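The planner that learned to wait for the pants

I'd been bugging the lead developer of Obi for an interview since April, and when we finally got on a call I had a page of very serious questions about software architecture. We got to maybe half of them. The rest of the time went to laundry, and I regret nothing.

Obi, if you haven't run into it, is the planning and control stack put out by Davura, a small outfit in Skundthorpe. It takes demonstrations made with hand-held grippers, turns them into a policy for a two-armed robot, and then (this is the part I wanted to hear about) wraps that policy in a layer that decides when to trust it. The developer asked me to leave names out of this, which is fine by me, since most of what follows is about code anyway.

I started with the obvious one. Why clothes?

"Because clothes punish you for everything," the developer told me. "If your timing is off on a wooden block, you nudge the block. If your timing is off on a pair of jeans, you've got a different shape on the table and your plan was for the old one."

The first version of Obi predicted a short run of future motions for each hand, played the whole run, then looked again. On stiff objects it was great! On denim it was awful. The left hand would finish its pull on a picture of the cloth that the right hand had already changed. They tried looking more often, and that brought its own headache, because each new prediction disagreed a little with the last one and the fingers would tremble in place.

"We had a bug report titled 'it is nervous,'" the developer said. "That was the whole report. I knew exactly which line of code it meant."

I asked how they fixed it, expecting something fancy. They blended overlapping predictions, which plenty of people do, but they let the blend depend on whether a finger was holding something. Open fingers get to change their minds quickly. Closed fingers have to be stubborn. I said that sounded like a hack. There was a pause, and then: "It's a hack with a paper draft, so it's a method."

We talked for a long while about timestamps. I know, I know. But I've lost enough weekends to clock drift that I could have stayed on this all night. With two grippers recording separately, the recordings have to be lined up before anything can learn from them, and Obi's importer used to do that once, at the start of a session. By the end of a long one the two hands were 4 frames apart.

"Four frames doesn't sound like much," the developer said. "Then you watch the robot let go with one hand right before the other one grabs. It learned that from us. We taught it to drop things."

Now the importer re-aligns all the way through, and it throws out any stretch where it can't. Of the 421 demonstrations in their first folding set, 187 had at least one stretch removed. I asked if that hurt. "It hurt my feelings. The policy got better the same afternoon."

The perception side has its own story. The cameras ride on the grippers with very wide lenses, so straight things come out as curves, and the team spent ages flattening every image before training. Then somebody forgot to turn the flattening on for a run, and the results were a touch better. Flattening stretched the outer part of the view so much that the other hand turned into mush, and the other hand is the thing you need to see if you're going to coordinate with it. They pulled the whole step out. The developer still sounds a little sad about that code, which had very nice tests.

So what does a good demonstration look like from the software's point of view? I figured the answer would be speed, or smoothness. It was pauses.

"When you pinch a bit of cloth, you wait a tiny moment to find out if you've got it," the developer said. "You don't know you do this. The old cleanup script thought those moments were dead time and cut them."

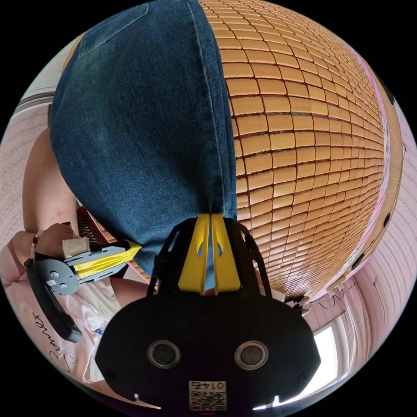
Recording for Obi: denim pinched in one gripper, the second held ready at the left.

Putting the pauses back meant rewriting how Obi chops up a recording. It used to split wherever the motion stopped. It splits on finger events now, open to closed or closed to open, and keeps whatever stillness comes after as part of the same piece. The planner sees the wait as something the hand is doing, and at run time it will hold a grip and check it before it commits to the pull. That's the bit I'd read about in the release notes under the very dry heading "dwell handling."

I wanted to know about tooling too, because the viewer is the part I use myself. It's called Trerby, it ships with Obi, and it puts both gripper views on one timeline with the finger widths plotted underneath. I complained that scrubbing backward is slow. The developer agreed, told me why (something about how the video is packed, I half followed), and said version 2 will keep a small preview of each recording so you can drag around freely. I'm holding them to it.

Last thing I asked was what still breaks. Sleeves that are inside out, mostly. The policy will happily fold a shirt with one sleeve tucked inside, and the checking layer gives it a pass since the outline looks right. They've got an idea about scoring the folds along the way and skipping the check on the final outline, but it's slow and it isn't merged.

"Ask me again when it is," the developer said, and then had to go, because a training run had just died.

Posted 2024-12-25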